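Grants > Current Projects > Premberg Repair Library > Progress Reports

Last updated: June

Premberg Repair Library: second progress report to the Ansah Fund

This report covers the second half of the grant year. The first report dealt with the lease, the insurance and the shelving, and none of that has changed.

Lending

The library now has 203 items available to borrow, up from 85 at the time of the last report. Most of the new items are hand tools given by households in Premberg and Vasiddale. We bought the rest from the equipment line, mainly clamps, a tile cutter and two carpet cleaners. The carpet cleaners go out nearly every weekend and have a waiting list. The sewing machines are borrowed less than we expected. We think the one-week loan is too short for people who are making something from scratch, and we will try a three-week loan from the fall.

Late returns were a problem in the winter. We stopped charging fines and started sending a text message the evening before an item is due. Late returns have dropped, but we have not run this long enough to give a reliable figure.

Repair evenings

Repair evenings run from 6 p.m. to 9 p.m. twice a month. We held 13 in this period. One was called off when the heating failed. Lamps, toasters and vacuum cleaners are the usual work. Anything with a sealed battery is still turned away, as agreed with the fund, and we give people the address of the county drop-off point.

The sign-in sheet now asks what was wrong with the item and what part was needed. This has helped with ordering. We used to keep a wide range of fuses and almost no drive belts, and it should have been the other way around. 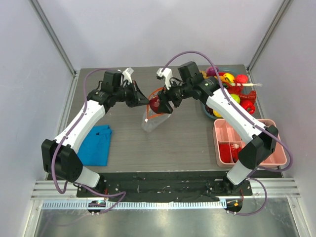 Ximeng Cui wrote after the May evening that the sign-in sheet was fine but the wait was too long, and that people with a quick job should not have to sit behind someone with a sewing machine in pieces. Two others made the same point on the feedback cards. We have set aside one table for jobs under fifteen minutes and will keep it if the next few evenings go well.

Vasiddale branch

The branch has not opened. The room we were offered at the old school has no step-free entrance, and the quote for a ramp was more than the whole branch budget. Malte Kuhlmann is talking with the owners of a former shoe store on the main street. If that falls through we will ask to move the branch money into a monthly van visit, and we will send a separate request before doing so.

Catalog

The Lalla catalog went live in March. Members can see what is in and reserve it from home. The import from the old spreadsheet left some items with the wrong category (all the ladders were filed under kitchen), and these have been fixed by hand. Reservations by phone are still accepted.

Budget

Spending is on plan except for electrical safety testing, which is 18 percent over. The overspend comes from the larger number of donated power tools. We have covered it from the printing line. No change to the total is requested.

Next period

Three-week loans for sewing machines start in September. The decision on Vasiddale is due by the end of October. We also need to replace the front door lock, which sticks, and have asked the landlord for a date.

Filed under: Community Grants, Reuse and Repair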